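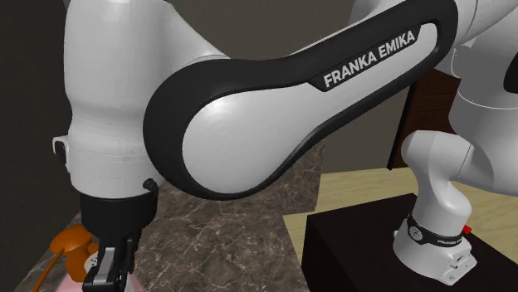

847 views · 8 comments · Share

gendine_fan
Are we at the point where one arm on a counter can clear up after dinner? Mine would need to handle mugs, spoons and kids' toys.

wodier
No. We run two at the shop and they're good at one part in one spot. Move the bin an inch and somebody has to go fix it.

Huiling Tan
I disagree with wodier a little. Picking up small stuff is mostly OK now if it isn't piled up. Piles are where it goes wrong. Thin handles too.

plalik
Mostly OK in simulation. Call me when it does 100 spoons in a real kitchen with a wet sink.

Huiling Tan
Fair. I got roughly 80 percent on a real counter in January, dry items only.

wodier
80 means one in five on the floor. I'd fire a dishwasher for that.

gendine_fan
My kids are worse than 80. What about wiping the counter after?

Štěpánek
Wiping is easier than grasping. Getting behind the faucet is still a pain. I'd wait on buying anything.

2 shares · Load more comments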